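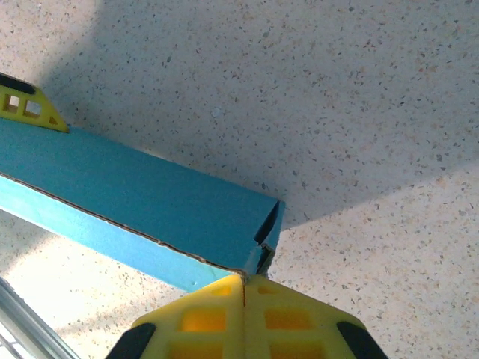
**What is the Jenby parcel exchange?**

The Jenby parcel exchange is a small club for people who like to send and receive snacks by mail. Every round you get the name of one other member, you prepare a parcel with food from your region, and you send it. A different member sends a parcel to you. I started it in the town of Grelline and it has now 271 members.

## Joining

**How do I become a member?**

Write to us through the contact form and tell us your name, your mailing address and what you can't eat. You will receive an answer in a few days. If you don't receive it, please look first in your spam folder and then write again.

**Does it cost something?**

The membership is free. You pay for the food you buy and for the postage of your own parcel, and this can be quite different from one country to another. Please check the price of postage before you join a round. Some members were surprised by it, and it is not pleasant to discover it at the post office window.

**Can children take part?**

A parent must be the member, but the children can of course choose the snacks. In my experience they choose better than we do.

**When is the next round?**

The next round opens in September. You will have 23 days to send your parcel, counted from the day you receive the name.

## Packing

**What kind of box should I use?**

Use a clean cardboard box that is only a little larger than the contents. A used box is fine, if you cover the old labels completely. An old barcode that is still visible can send the parcel back to the first shop, and this happened to us more than once.

**My box has some damage. Can I still use it?**

It depends on where the damage is. A small tear you can close with strong tape on the inside and the outside. If the bottom is soft, or if the box was wet at any time, please take another one. 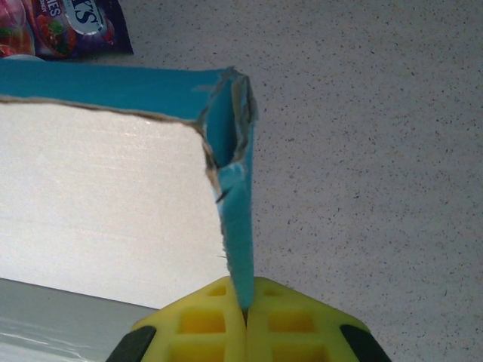 *Teal box with a torn corner, beside a dark purple candy bag.*

**How do I protect bags of candy?**

Leave them closed and lay them flat between heavier things and the wall of the box. Hard candy travels very well. For soft candy I put each bag in a second bag with a zipper, so a small hole does not make everything sticky.

**What about chocolate?**

In the warm months please don't send it. In winter it is usually good, but it can get a white surface on the way. The chocolate is then still fine to eat, only less beautiful.

**May I send homemade food?**

We decided against it. Many of our members have allergies and they need to read the list of ingredients on the package. Handwritten recipes are very welcome – put one in and your partner can try it at home.

**How much should I put in?**

Around four different things make a nice parcel. Please don't spend a lot of money to impress the other person, they will feel that they must do the same.

## Sending

**Do I need to fill in a customs form?**

For a parcel inside your own country you don't need it. For a parcel to another country you almost always do. Write exactly what is inside, for example "hard candy" and "dry crackers", and not only "food" or "gift". Also write the weight and the real value.

**Which foods are not allowed?**

The rules are different everywhere and they change. Meat, fresh fruit and seeds make problems in many countries, so we leave them out of the exchange completely. For all other things, look at the website of the customs office in the country of your partner.

**Do I have to use tracking?**

If the value is over 100 dollars we ask for tracking, but a normal parcel should never come near this amount. For the rest it is your decision. Keep the receipt in any case until your partner has confirmed.

**My parcel did not arrive. What now?**

Wait until two weeks after the last day of the round, because customs can be slow. After this, write to me with the date of sending. If the parcel is lost, a member from our reserve list sends you another one. The reserve list is run from Briem by people who simply enjoy packing.

**Can I stop in the middle of a round?**

You can, but tell us as early as possible – someone is waiting for your parcel.

Afshin Farahani
Last changed: June 20, 2024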